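Trarnix Jidow, pedal de loops para voz e instrumento

Precio: 89 €
Disponible. Última revisión de la ficha: 6/4/20

Os cuento primero cómo llegué yo a este cacharro, porque creo que le va a sonar a más de uno. Canto y toco la guitarra en casa, grabo versiones para mi canal y durante años me negué a usar un looper. Me parecía cosa de gente con tres pies. El primero que probé costaba 649 euros, tenía un manual gordísimo y lo devolví a los pocos días con la autoestima por los suelos (¡y eso que el sonido era una maravilla!). Con el Jidow me pasó lo contrario: lo enchufé, pisé, canté una segunda voz encima de la primera y me quedé hasta las tantas haciendo coros conmigo misma.

Tiene 2 pistas independientes, una pensada para el micro y otra para el instrumento, y cada una lleva su propio volumen. Parece una tontería hasta que grabas una base de guitarra demasiado fuerte y te toca repetirlo todo. En este bajas la ruedecita y listo. También puedes borrar solo la última capa manteniendo pisado el botón izquierdo un par de segundos, cosa que yo hago muchísimo, sobre todo con los agudos.

Lo que trae:

Entrada XLR para micrófono dinámico
Entrada de jack para guitarra, ukelele o teclado
Salida de auriculares
Memoria para 70 loops
Metrónomo con luz, sin clic si no lo quieres
Alimentador incluido

La entrada de micro no da alimentación phantom, así que si grabáis con un condensador necesitaréis una mesa o un previo por delante. Yo uso un dinámico de toda la vida y encantada. Y para los del ukelele, si el vuestro lleva previo a pilas, empezad con la ganancia a la mitad, que si no satura enseguida.

Para que os hagáis una idea de lo que da de sí, el arreglo de «Panesari» que tengo colgado en el canal está hecho entero con él: una base rasgueada, palmas, tres voces y la melodía cantada en directo por encima. Sin cortes. Bueno, sin cortes en la toma que subí, las anteriores me las guardo para mí.
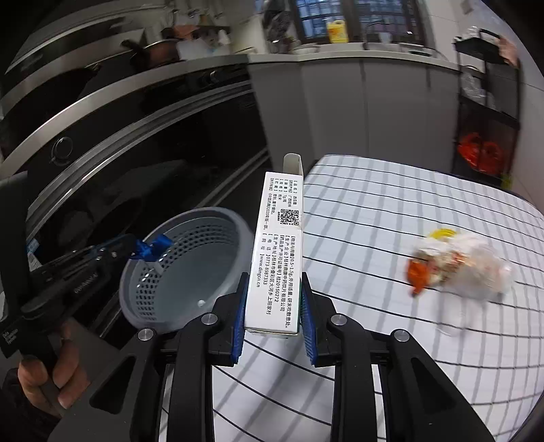 El botón derecho es algo duro al principio, eso sí. Si tocáis descalzos, como yo, lo vais a notar la primera semana. Luego cede un poquito o se te hace callo, no lo tengo claro. Para que no se os escape por el suelo va muy bien la base antideslizante Güneş, que vendemos aparte y sirve también para otros pedales pequeños.

¿Y para tocar fuera de casa? Yo lo llevé en octubre a una noche de micro abierto y aguantó estupendamente, aunque os recomiendo practicar la entrada del loop hasta que os salga dormidos. Con los nervios una pisa tarde y el compás se queda cojo para toda la canción. El metrónomo luminoso ayuda bastante, ponedlo donde lo veáis sin agachar la cabeza, que se nota en la voz.

Los cables de micro y de instrumento no vienen en la caja. Si tenéis dudas con la conexión, escribidme desde el formulario de la tienda diciéndome qué micro y qué instrumento usáis, y os contesto yo misma.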